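Forum d'entraide Cumden
Accueil > Robotique > Téléopération et démonstrations

Vider un lave-linge en téléopération : les démonstrations sont trop irrégulières, comment vous faites ?

Posté par Tobiloba Jibrin, le 23/01/2024
Étiquettes : téléopération, deux bras, linge, apprentissage par démonstration

Bonjour,

Je débute dans la collecte de démonstrations. On a un robot à deux bras, commandé à distance avec une paire de bras maîtres Jomon, et la tâche consiste à transférer du linge entre un lave-linge à hublot et un panier posé au sol. J'ai 555 démonstrations enregistrées par 4 opérateurs, et la politique entraînée dessus n'est pas bonne. Elle attrape le tissu une fois sur deux, puis elle hésite au-dessus du panier, bras levés, jusqu'à la fin du temps imparti.

En relisant les épisodes, je vois que chacun fait à sa façon. Un opérateur prend toujours avec le bras droit, un autre change de bras selon le tas. Certains commencent porte fermée, d'autres porte ouverte. La position de départ des bras varie aussi. Voici la disposition côté robot :

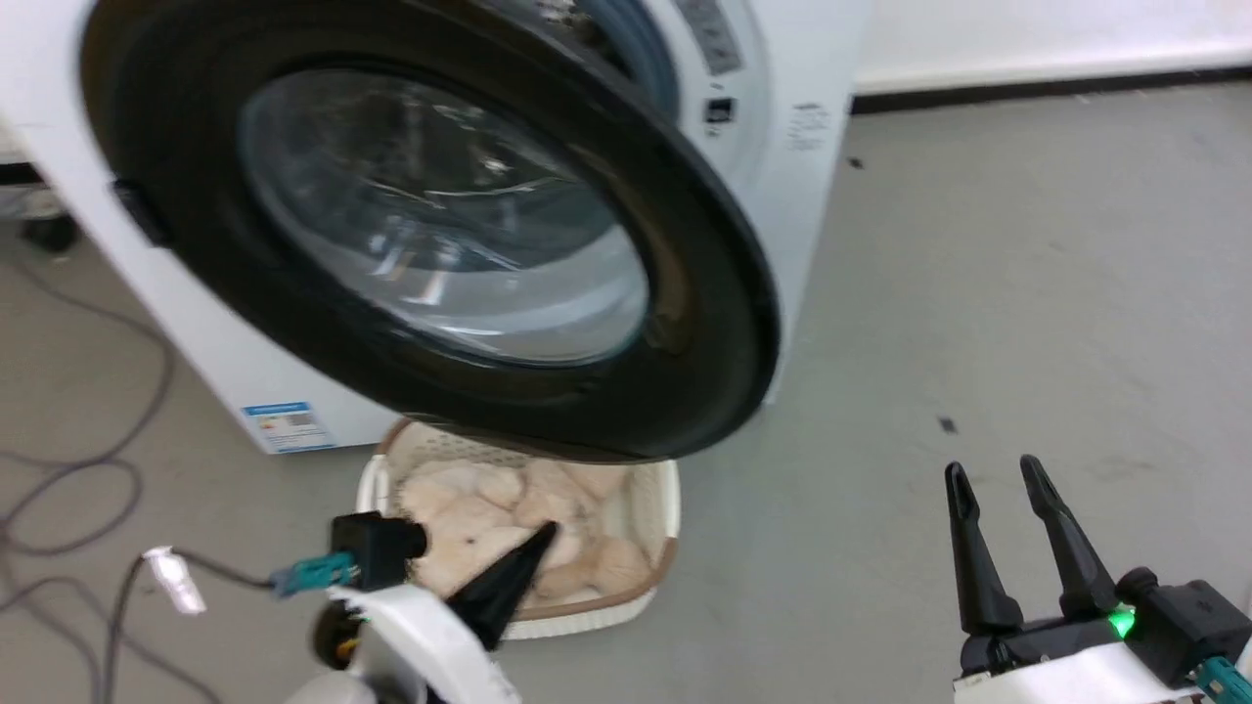

Vue depuis la tête du robot : hublot ouvert, panier sous la porte.

Mes questions :
Faut-il imposer une seule manière de faire à tout le monde ?
Est-ce que je garde l'ouverture de la porte dans la même tâche ?
Est-ce que je peux récupérer une partie des 555 épisodes ou est-ce que je recommence ?

Merci d'avance.

Réponse acceptée
Chiamaka Nwachukwu

J'ai eu le même problème sur une tâche de linge l'an dernier. Dans l'ordre :

Pour la manière de faire, oui, au début il faut l'imposer. Écris une consigne d'une demi-page : quel bras prend, à quel endroit du tas, à quelle hauteur on passe au-dessus du bord du panier, quand on ouvre la pince. Fais-la lire aux quatre opérateurs et fais enregistrer 19 épisodes à chacun, puis regardez-les ensemble. Les écarts se voient très vite. Tu remettras de la variété plus tard, dans la position du panier et la forme du tas, en gardant la même stratégie.

L'hésitation au-dessus du panier vient souvent des opérateurs eux-mêmes. Ils s'arrêtent pour juger de la profondeur sur l'écran, et la politique apprend l'arrêt. Coupe les temps morts au montage, ou laisse les gens s'entraîner sans enregistrer jusqu'à ce qu'ils ne s'arrêtent plus.

Pour la porte, je la sortirais de la tâche. C'est un geste rigide avec un contact précis, le linge est un geste souple, les erreurs ne se ressemblent pas. Chez nous on avait deux jeux séparés et on les enchaînait.

Pour les anciens épisodes, trie par opérateur et par état de départ. Garde le groupe le plus nombreux qui respecte ta nouvelle consigne et mets le reste de côté sans l'effacer. Nous étions partis de 1540 épisodes et le premier modèle correct a été entraîné sur moins de la moitié.

Dernière chose, tes câbles au sol à gauche. S'ils changent de place d'une séance à l'autre, ils changent aussi dans l'image. Fixe-les ou fais-les passer ailleurs avant de reprendre.

Commentaire de Tobiloba Jibrin
Merci, très clair. Pour les temps morts, tu coupes à partir de quelle durée ?

Commentaire de Chiamaka Nwachukwu
Une seconde sans mouvement des deux bras. Vérifie quand même à la main les moments où la pince se ferme, il ne faut pas y toucher.

ezeani_labo

Nous on guide les bras à la main, sans télécommande. On sent mieux le poids du tissu. Par contre on voit les mains de la personne dans la caméra de tête, donc il faut rejouer la trajectoire après pour avoir des images propres, et avec du linge le rejeu rate souvent parce que le tas ne retombe jamais pareil. Pour la porte ça marche bien.

branby

Mets le panier plus haut, ça règle tout.

Commentaire de Tobiloba Jibrin
Je ne peux pas, le panier au sol fait partie du cahier des charges. Je refais la consigne cette semaine et je reviens donner les résultats en mars.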